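Clothes Care > Washing and Sorting > Dark Colors

Print this page | E-mail this page

Black T-shirts coming out gray and twisted, what am I doing wrong?

Hello everyone, I hope this is the right corner for it. My son left home in July and gave me all his black T-shirts to wear around the house (they are very comfortable, I must say!), and I would love to keep them looking nice. After only two months they seem tired to me, a bit gray, and the ones with a design on the front have started to feel rough. They also come out of the wash wrung up like rope. I wash everything together on warm, then it all goes into one tub until I get around to folding, usually after supper. Is it the soap, or the water, or just me?

Skistida

Oh, it isn't just you, I did the same for years! Turn them inside out before they go in, every single one, and wash them cold with the other darks. The design rubs against zippers and buttons otherwise, and I think that is where your roughness comes from. Use less soap than the box tells you, too. I had a whole drawer of shirts with a gray bloom on them that was nothing but leftover powder, and it came out after 2 plain rinses.
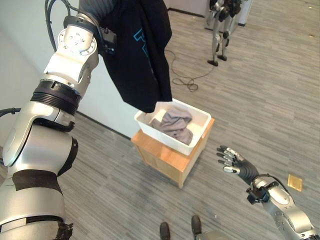 Black tee with a blue print, over the white bin.

When a shirt is bunched up like that, give it one good shake by the shoulders and smooth the front with your hand before you put it down anywhere. I keep my tub up on a little stool so I'm not bending to the carpet all evening, and my back has thanked me. I'd also have a second tub for the lighter grays, as they pick up lint and then hand it straight on to the black ones.

Kirico

cold water. dont use the dryer. done

Bitar

I agree with most of the above, but I wouldn't give up the dryer completely if you live somewhere damp, as we do here in Restanham. I give mine 8 minutes on low, still inside out, and then hang them by the hem on the rack overnight. They hardly twist at all that way. The older ones that have already gone gray I'm afraid I just wear for painting the fence.

Last updated: October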